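The Soup at 88 Prelmont Street

I want to tell you about the soup, because I have been happy about it for 12 days straight and I can't keep it in any longer!

It starts with a letter. My great-aunt's lawyer wrote to say that she had left me her apartment on Prelmont Street, two rooms over a shoe repair shop, along with everything in it. I had met her twice. The first time I was five and she gave me a spoon. (Just a spoon, a big one, with a bent handle. I still stir my coffee with it, which means I have to drink out of a very wide mug.) The second time I was grown and she looked me up and down and said, "Good, you eat."

So I took the train, 2,000 miles of it, with one suitcase and the spoon rolled up in a sweater. I loved every mile. There was a long flat stretch where the snow came sideways and the whole car went quiet, and then someone opened a thermos of something with onions in it and we all turned around at once like cows.

The apartment smelled of pepper. It had a stove with legs, a window over the alley, and a shelf of jars with labels in her square handwriting, and I went along that shelf reading every one out loud. Bay. Barley. Good beans. Other beans. And tucked behind the other beans, a card folded in half, with one word on the front: Sollik.

I had heard of sollik! My mother used to bring it up at the end of a bad day, the way other people bring up the ocean. It was the soup from Wultia, from the hills where all of them had come from, and she had never learned to make it, and she was sorry about that for as long as I knew her. I sat right down on the floor to read.

The card said this: Onions until they give up. Barley, one cup. The good beans. Water to the second knuckle. Lid on. When it talks, lid over a little. When it sings, off. Joseph.

That was all. I turned it over and there was nothing on the back except a thumbprint in old grease. I had no idea whether Joseph was a person or a place or one more thing to put in.

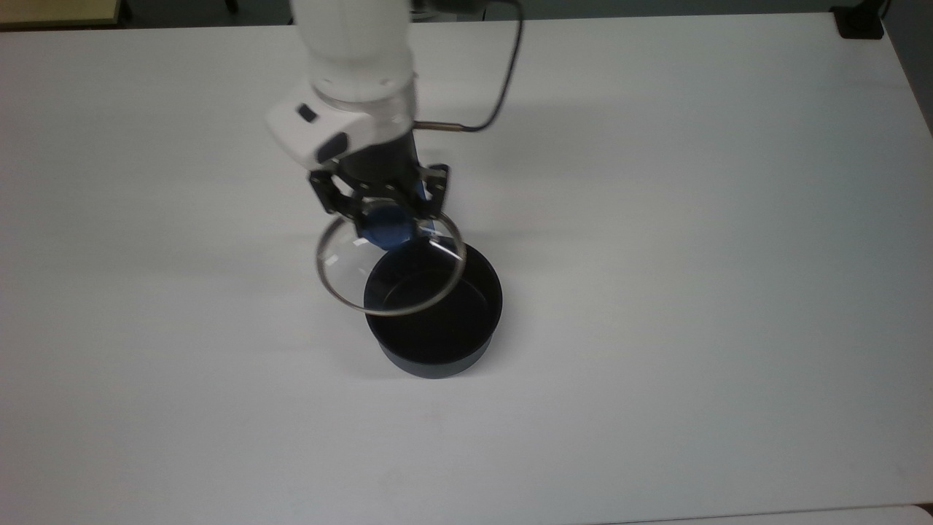

A pot of sollik has to talk before it can sing, and I spent most of my first week finding out what that meant. I wrecked two batches. The first one I left shut tight the whole time and it came out like wallpaper paste, and the second I left wide open and it cooked down to a black crust that I had to soak overnight. What I needed was a black pot, short and straight up the sides, and a clear glass lid with a round blue knob to hold it by, so I could watch through the glass and then lift it and let it hang at a tilt, one side dipping low, right over the open top. That's "over a little"! Fully on, the steam has nowhere to go, and fully off, it all runs away to the ceiling. Tipped like that, some stays and some leaves, and the soup starts in with a low muttering sound, blup, blup, like an uncle in the next room.

I stood there with my arm up until my elbow shook. I didn't mind a bit. The onions had gone soft and gold, the beans were rolling over one at a time, and the whole kitchen window had fogged so that the alley was only colors. Then the sound changed. It went up, thin and steady, a real note, and I swear it was the one my mother hummed when she folded sheets.

I took the lid off and the steam came up and wrapped itself around my head, and there was a voice in it. It wasn't a scary voice. It sounded like a person who has been waiting a long time for lunch.

"Is it ready?" it said.

"Joseph?" I said.

"Who else?" it said. "Did you use the good beans?"

I told him I had used the good beans. I got down two bowls, blue ones with chips in the rims, and filled them both, and put one across the table from mine. I ate slowly with my enormous bent spoon. It was smoky and sweet and thick enough to lean on. When I looked up, the other bowl was empty and the chair had been pushed back a little from the table.

I've made it every night since. He likes more pepper than I do, and tonight he's asked if I know how to bake bread, so I have flour up to my elbows and the dough is already climbing out of the bowl.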